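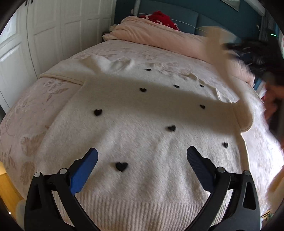
Folding was never the part Amado Talavera minded. Bending over to do it, he told the Premden staff meeting, was another matter, and if a gripper wanted the sweaters it could have them.

Tornadance, which runs guest laundry and wardrobe care for long-stay apartments, is moving its garment work to Drostano, a two-finger folding system, at 12 properties. January 2021 marks the start. Knitwear goes first, on the theory that anything able to handle a fluffy sweater with hearts on it can handle a pillowcase.

No jobs are being cut. Room attendants will teach the system by hand, then move to mending, stain work and guest requests – the last of these so far resisting all automation. Pay stays the same for the teaching shifts, and so does the coffee.

"We asked people what they wanted to stop doing," said Kirsten Steinarsdóttir, head of operations. "The list was longer than the budget."

Fitted sheets are planned for September.

Search this site Enter keyword Go

Press contact: Florante Yap, Tornadance, ext. 601 | © Tornadance | Back to top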